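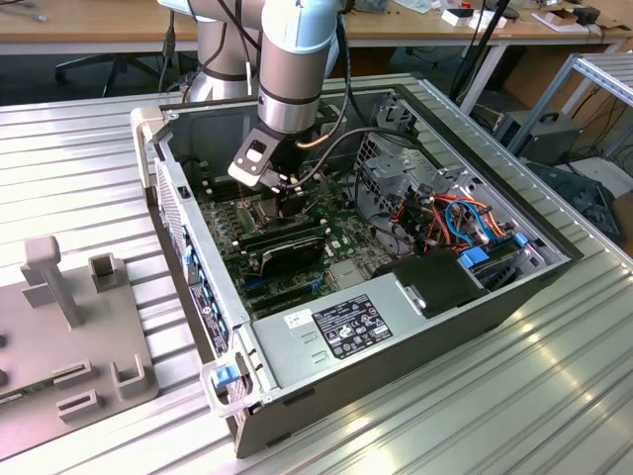
Side panel off, green board showing.

Saturday, late. Back from the cleanse evening at the Prultstead hall, 20 dollars poorer. The speaker was from Wemlow and wants us all off our screens for a month. She says we'll sleep better, remember our dreams and get back five hours a day. Five hours of what, I wanted to ask. I don't have five hours to lose in the first place.

Then came the Lullent drops, which you take at bedtime while your brain "resets." Funny how giving things up always comes with something to buy. I read the label twice and it's mostly glycerin.

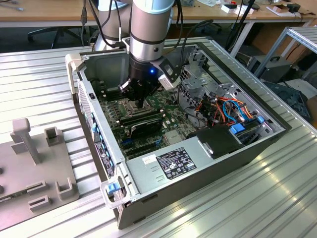
My sister-in-law signed up on the spot. She got the Fankhauser journal too, 217 pages, nearly all of them blank with a moon in the corner. I give it until Wednesday.

I did leave my phone in the kitchen tonight, just to see. So far I've been lying here wondering whether anyone has texted. Will write down how I slept, if I do.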